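August, late, kitchen table

Feet up at last. I spent the whole afternoon at the Proltis open day and I want to get it down before it all turns to mush in my head.

Esi Quansah had been after me to come since spring, and I kept putting it off because I figured it would be a lot of people in lanyards standing near a machine. Well, there were lanyards (mine had my name spelled wrong, so I wore it backward). But mostly it was people doing things at tables, and I liked it so much more than I expected!

The part I want to remember is the sorting table. You work with a pair of hand-held grippers, one in each hand, and you do everything through them, no fingers allowed. The job was a plastic box with little compartments, the kind my dad kept fuses in, and some batteries. That's it. Open box, white table, black jaws, go. I watched for a good long while before I would let anybody put me on the list. 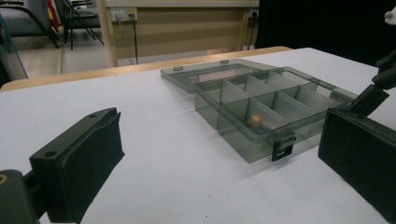

Esi says the small jobs are the ones that eat up her weeks. Anybody can get a gripper to grab a soup can, she told me, but a battery rolls, and a compartment has walls, and now you've got two problems that don't like each other. They're up to 1,122 recorded tries on the battery job alone, and she said that number the way my sister says how many miles are on her car. Half proud, half tired.

I asked a lot of dumb questions and she was nice about every one. Do the recordings with mistakes get thrown out? Some do, some don't, and there's apparently a long-running argument about it between her and the guy from Dronby. I asked if the robot learns to be clumsy from clumsy people and she laughed and said that's more or less the argument.

Then my turn. Oh boy. I got 5 minutes and it felt like one. What surprised me was my shoulders, they crept up around my ears and stayed there. You can't feel the thing you're holding, not the way you can with your fingertips, so I kept squeezing way too hard. I got one battery in standing up crooked and was thrilled with myself. The kid after me, maybe ten years old, filled a whole row and asked if there was a harder one.

Esi did a round at the end with both hands going and no talking, and the room got quiet for it. She sort of leans in from the elbows. I tried to copy that in the car with a pen and the parking stub, at a red light, no luck. 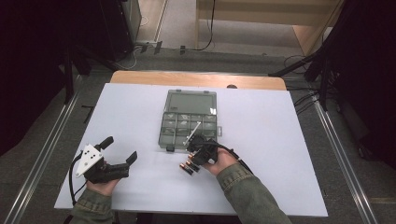 Other stuff from the day

The Palstead arm in the front hall was down for most of the afternoon, so there was a line of over 60 people looking at a sign. I skipped it.

Yoshida had a table with a folding demo, dish towels mostly. Very slow, very neat. I would let it do mine.

Coffee was fine, cookies were gone by the time I got there.

Esi wants me back when they start on the screws and washers. I said yes right away, then remembered I've got the dentist that month and the gutters to deal with. Have to text her tomorrow about dates, and give back the pen I walked off with. Also my right thumb is sore!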